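Ibarra Moving Diary, version 2
README for the table and the notes

Ibarra is a collection of short diary entries written by people who were changing their home. Each entry is one thing, and what the person decided about this thing: take it, give it away, store it with a relative, throw it away, or "not decided". The entries were written in the towns of Trorov and Stuveck. I put them together in one table so that other people who study housing, waste or family life can use them.

Please read at least the part called Known problems before you make any numbers from the table.

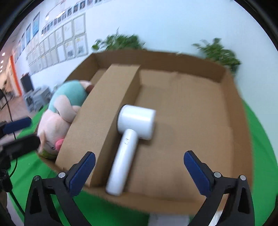
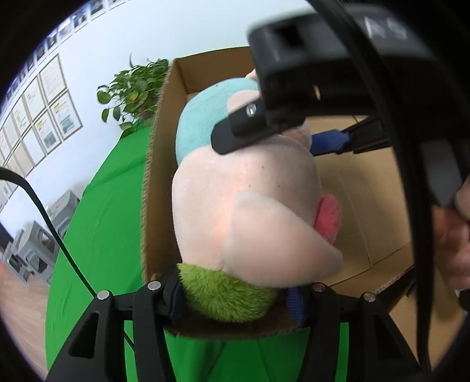

Plush toy, pale peach head and green collar
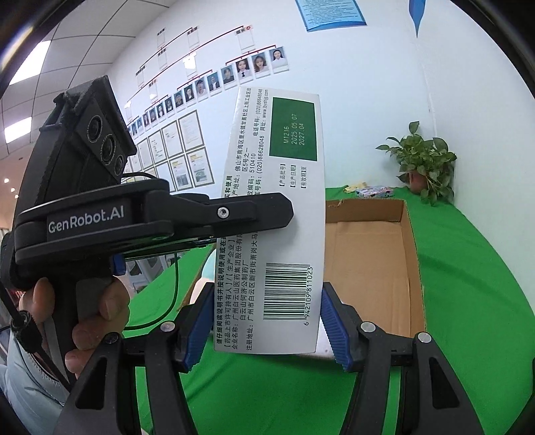
Medicine carton with stamped batch number and dates
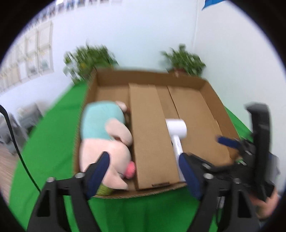 What is in the package

There are 2 files. The first is entries.csv, with 543 rows, one row for each diary entry. The second is homes.csv, with 200 rows, one for each home. The column home_id connects them. A home can have many entries or only one, and a few homes have none, when the family signed up and then moved without writing anything. I kept these homes in the file on purpose. If you remove them, please say it in your text.

Both files are UTF-8, with a comma between the fields and double quotes where a field has a comma inside. If you open them in a spreadsheet program, import home_id as text. Some identifiers start with a zero and the program likes to eat it.

Columns in entries.csv

entry_id: a number, unique, no meaning.
home_id: see above.
thing: the name the person gave to the thing, translated to English.
thing_original: the same name as it was written, with the spelling mistakes.
room: the room where the thing was before the move. Can be empty.
decision: take, give, store, throw, undecided.
decision_later: the same values, asked one month after the move. Empty when the person did not answer.
reason: free text, translated.
who_decided: writer, partner, child, parent, together, other.

Columns in homes.csv

home_id: see above.
town: Trorov or Stuveck. It is the town they moved from.
people: number of persons in the home before the move.
children: yes or no. I did not ask the ages in the first form and later it was too late to add.
distance: same building, same town, other town, other country.
help: friends, company, both, none.

How the entries were collected

The diary was a paper notebook with printed lines. We left piles of it in the places where people go before a move: the town office, the shop that rents small vans, and the hall of the library in Stuveck. The person took a notebook, wrote in it during the packing and sent it back in an envelope already paid. Later we had also a web form, but fewer people used it, and the entries from the form are shorter.

The notebook asked the people to write only about things where they had to think. So the table does not tell you what is in a normal home. A pan or a bed sheet appears almost never. Things from a dead relative appear very often, and also school papers, toys, medicine, cables without a known device, and plants.

Translation

The notebooks were written mostly in Spanish. I translated the first part alone and Begoñe Olmedo checked it, and for the second part we changed roles. Where we did not agree we wrote both words in the field thing, with a slash between them. The hardest word was "trasto". It can be junk, or an object that is in the way, or something you say with love about an old thing. We left it as "trasto" in the reason field and translated it only in the thing field.

Medicine needed a rule of its own. Many writers gave the full name of what they take, and in a small town this can be enough to know the person. In the field thing we write only "medicine", and if the person said that it was expired we add this word. The name is also removed from thing_original.

Changes from version 1

The column decision_later is new. The value "sell" does not exist anymore and is now inside "give", because too many people wrote that they wanted to sell and then gave the thing to a neighbor. If you need the old value, it is still readable in the reason field in most cases. The script that cleans the files was rewritten in Zedex, and it found several double entries which are now removed. The old entry_id numbers were not used again.

Known problems

The answer one month later is missing for many entries, and it is not missing by chance. People who moved to another country answered less. Do not compare decision and decision_later for the distance value "other country".

In who_decided, the value "child" was written by adults in every case I could check. It tells what the parent believed.

The room is the old room. Some writers understood it as the new room. I corrected it where the reason made it clear, for example when somebody wrote "it will go in the new garage". Other cases are surely still there.

Trorov has many more notebooks from the months near December than from summer. The van shop had a pile only in the cold months, and in summer the owner put it away to make room for fans.

Uses that I would like, and one that I would not

The reasons are good material for teaching how to code free text, and two teachers already use them in this way. They can help also to write better advice for people who move. Please do not try to find the families, even if you live in one of the towns and you think you recognize your aunt.

License and contact

The table can be used and changed by anybody, if you name the collection and the version. Corrections of translation are very welcome. Send the entry_id and the word you propose, and tell us if you want your name in the list of thanks. Begoñe Olmedo reads the messages about Stuveck and I read the rest, and in August we are both slow to answer.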